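Teaching the Arm to Pick Up a Snack: A Slow, Friendly Walkthrough

Posted in April, by the Prarnix workshop blog

If you have come over from the earlier post on setting up the Sirkier controller, welcome back, and if you haven't, you can still follow along as long as you have an arm that moves when you move the handset and a way to press "record." I'm going to take you through one task from start to finish: picking up a piece of food that sits on a small plate and putting it back down nicely. It sounds like nothing at all. I thought so too, and then I spent most of a Thursday on it.

The reason I like food for a first lesson is that it makes you careful. A wooden block forgives you. You can grab it too high or too hard and it will still come along for the ride, and you will go home thinking you're a wonderful teacher. Something shaped like cake or toast has a soft look and an uneven top, and you start paying attention to where the fingers are going -- which is exactly the habit you want the robot to pick up from you.

Step 1. Clear the table and set the plate

Use a plain table if you have one. Put down one plate and one piece of food, and take away the coffee cup, the tape measure and the screwdriver you were sure you'd need. Set the plate well inside the arm's reach. If the elbow has to stretch all the way out to get there, your motion will get jerky near the end, and you'll be recording the jerks along with everything else.

Now switch on the cameras and look at what they see before you touch the handset. I keep the views open side by side in Destier, which is the little recording program we use here, but any viewer will do. Check that the plate shows up in all of them and that the lights aren't washing it out.

Step 2. Do five dry runs with nothing recording

Just fly the arm around. Come down over the plate, stop a little above the food, go back up. Your hands need this even if you did it yesterday. I find that my first couple of passes on any morning are terrible, and I would much prefer to have them happen off the record.

While you're at it, decide which way you want the fingers turned. For anything longer than it is wide, close across the short side. Turn the wrist while you're still up high, so that the last part of the trip is a plain drop straight down.

Step 3. Make the grab

Come down slowly, pause for a breath when the fingertips are level with the top of the food, then lower until they are on either side of it. Close gently. On the Sirkier handset that means squeezing the trigger about as hard as you'd squeeze a ripe peach. Stop squeezing when the fingers have met the sides, hold still for one beat, and only then think about lifting.
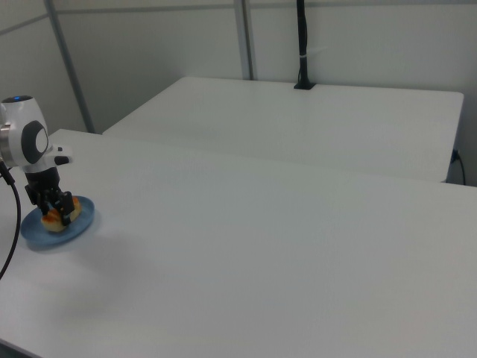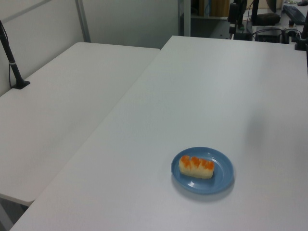 A round blue plate on a white table, as in both of these, is easy to find in a camera view, and it's the setup I'd copy if you're starting fresh.

Step 4. Lift, carry and set it down

Go straight up first. I know it's tempting to cut the corner and swing sideways while you rise, and people who are good with the handset do it without noticing, but the food can catch on the rim of the plate and tip. Up, then over, then down. When you're back over the spot you want, lower until the food is resting, open the fingers all the way, and raise the arm before you move it anywhere else.

Then stop the recording. Please don't let it run on while you fix your hair and look for the next piece! Those idle seconds end up in the lesson, and you'll get an arm that finishes its job and then hangs around.

Step 5. Change something and do it again

Move the plate a hand's width. Turn the food a little. Swap in a different piece. If every recording starts from the same spot, the arm will learn that spot and not much else, and it will reach there faithfully even when the plate has gone somewhere new. I work in batches of 15, then get up and stretch, because my pauses get shorter when I'm tired.

How many do you need in all? We began with a goal of 1,000 and were happy with the plain version of the task at that point. The full set, with all the plates and pieces mixed in, ended up at 3,154, and that took us several weeks of short sessions.

Step 6. Watch your recordings back

Pick a few from each batch and play them at normal speed. Throw out the ones where you dropped the food and gave up. Keep the ones where you missed a little, backed off and tried again calmly, as the arm can learn from a good recovery. If you're using the Han export format, label the keepers before you close the session. The labels are a pain to add later, and I've lost an evening to that more than once.

Comments

slowhands_22
The bit about turning the wrist up high fixed a problem I've had for weeks. I was rotating on the way down and clipping the plate every third try. Thank you!

marblecake
Do you use real food or the plastic kind? I tried a real muffin and had crumbs in the fingers for days.

Prarnix workshop
Either works for practice. With real food, I'd keep a soft brush nearby and wipe the fingertips after each batch.

tinkerbarn
Does the order of the batches matter? I've been doing all the small pieces first and then all the big ones.

Prarnix workshop
For the recordings themselves, no, you can shuffle them afterward. I do mix the sizes for my own sake though -- my grip gets lazy when the pieces are all alike.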